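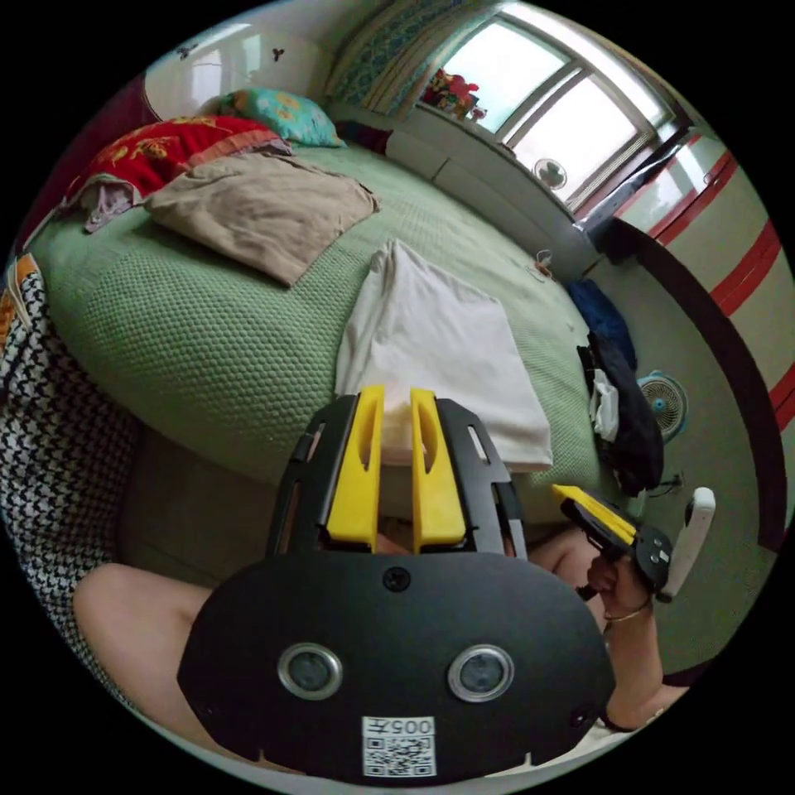 3.2 Ring size and the chelate effect

I'll come clean about where I started: I assumed the six-membered ring would win. Carbon chemists love a six-membered ring (so do I), and when you swap ethane-1,2-diamine for propane-1,3-diamine on copper(II) you go from a five-membered chelate ring to a six-membered one, so surely it should be happier? It isn't. For saturated diamines on a metal the size of copper, the five-membered ring is the more stable, and the reason is mostly geometry. Look at the two yellow fingers in Figure 1, standing upright with a narrow gap between them. Read each finger as a nitrogen donor and the gap as the bite, and you have the picture I carry around in my head. The shorter backbone holds its donors closer together, which suits a metal with longish bonds. The longer one spreads them, and a copper ion of that size has to put up with some strain to fill the space.

Fig. 1. Two donors and a bite.

Now, the bite is only half of the story, and I want to keep it apart from the chelate effect proper. When one diamine displaces two ammonias, the number of free particles in solution goes up, and the entropy term helps you along. There's also the local concentration argument. Once the first nitrogen is on, the second is tethered nearby and doesn't need to find its way in from the bulk. Both diamines get that help. The longer chain gets a bit less of it, as it has more loose conformations to give up when it closes.

To put the two ligands side by side I ran 120 titrations, 33 of them with the propane diamine and the rest with its shorter cousin or with mixtures of the two. Copper stock went into a 100 mL flask, the ionic strength was held constant with potassium nitrate, and the base was added by the Proltulach burette. Both diamines came from Bado and were distilled before use. If you skip the distillation you will pay for it, I promise - amines pick up carbon dioxide from the air, and the carbamate that forms makes a mess of the low end of the curve. 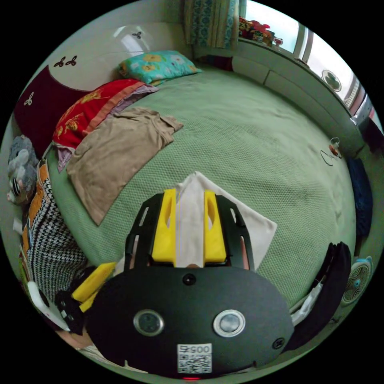 Of the full set, 76 curves made it through to fitting. The rest went out on one criterion, set before I opened any of the files: if the electrode calibration at the end of the run didn't agree with the one at the start, the run was dropped. It's a blunt rule and I lost some perfectly handsome curves to it. I fitted what was left in Drokance, with the ligand protonation constants fixed from separate runs with no metal in them. Letting those float along with the stability constants gives a prettier residual plot, but the parameters are then so strongly correlated that I wouldn't trust either set.

The order came out the same whichever starting guesses I used. Ethane diamine binds more tightly at the first step and again at the second, and the gap between the ligands is wider at the second step. I read that as crowding, with two six-membered rings around one copper getting in each other's way. The colours tell a similar tale if you're patient: the bis complex of the shorter ligand is distinctly violet, with its band at higher energy than the blue tetraammine.

One loose end is the mixed complex, with one ring of each size. My first fits, back in November, left it out altogether and the middle of the competition curves sagged. Putting it in fixed the sag. I'd still like a calorimetric value for it before I say anything firmer, and the Chukwu cell we have on loan is too small for the concentrations used in this section.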